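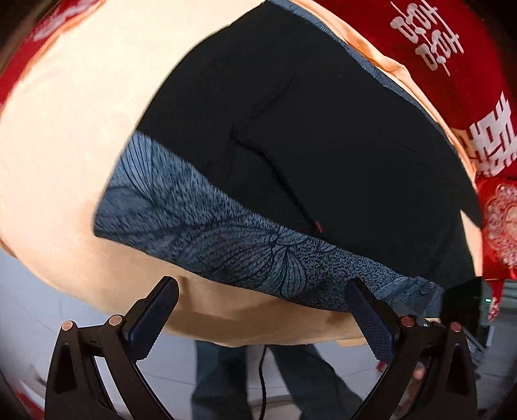
Figure 5. Folded garment, black with a blue-gray leaf-patterned band, resting on peach-colored fabric.

Section 5. Folding and Stacking Garments with Contrast Bands

5.1 Scope

This section applies to dark garments with a patterned band, hem, or facing in a second fabric. It covers preparation of the surface, folding, and placement on the shelf. Plain garments are covered in Section 4. Knitwear is covered in Section 6 and should not be folded by the method given here.

The procedure is used at all Gornden garment care rooms, including the Mendoza and Plirasier sites. Questions about its use should be directed to Serpil Toprak, Garment Care Supervisor.

5.2 Preparing the Surface

1. Clear the folding surface and wipe it with a dry cloth.

2. Spread a clean, smooth cover cloth over the surface. A light color is preferred for dark garments – lint and stray threads show up on it at once. The cloth should extend past the garment on all sides.

3. Smooth the cloth outward from the center with the flat of the hand. Small creases near the edge of the surface may be left as they are.

4. Wash and dry your hands. Remove rings and bracelets that could catch on fabric.

Note: Cover cloths are changed every Monday, or sooner if marked. Used cloths go in the Meton bin beside the door and are not returned to the shelf.

5.3 Inspecting the Garment

1. Lay the garment face down and check that it is fully dry, paying particular attention to seams and pocket corners.

2. Empty all pockets. Place any items found in a numbered envelope and enter the number in the log.

3. Look along each pocket opening and seam for small sewn-in tags. A tag that projects from the fabric, such as the tiny red one in Figure 5, is to be left in place and allowed to lie naturally.

4. Brush black areas with a soft garment brush, working in one direction only. Do not brush printed bands.

Caution: Do not pull or trim a projecting tag. It may be caught in the same line of stitching that closes the seam.

5.4 Folding

1. With the garment still face down, bring the left side in toward the center. Repeat with the right side. The two sides should meet without overlapping.

2. Fold any sleeves or straps back along the body so that they do not extend past the side folds.

3. Take hold of the lower edge at two points, one near each corner, and raise it evenly. Holding the fabric at a single point will twist the band.

4. Bring the lower edge up to the shoulder line and set it down. Release both corners together.

5. Turn the folded garment over. Adjust it so that the patterned band lies along the edge that will face the front of the shelf. A slight curve in the band is acceptable.

6. Press down lightly with an open palm to release trapped air. Do not crease the folds with a fingernail or ruler.

Note: A narrow strip of the patterned fabric may also show at another edge of the garment. It does not need to be tucked under.

Caution: Never lift a folded garment by the band alone. Slide one hand fully beneath it and steady the top with the other.

5.5 Stacking and Storage

1. Place garments of similar size together, with the heaviest at the bottom.

2. Keep the bands facing forward so that each pattern can be identified without disturbing the stack.

3. Insert a sheet of tissue between a black garment and any pale one.

4. Attach the shelf card and write the garment number clearly in ink, for example 3,344.

5. Leave a gap of two inches between the top of the stack and the shelf above.

Stacks that have leaned or slipped must be taken down and refolded from step 1 of 5.4.

5.6 Records

The log sheet is signed at the end of each shift and passed to Milagros Bañez in the Records Office. Sheets are kept until the stock review in May. Damage found during folding is reported on the separate repair slip – see Section 9.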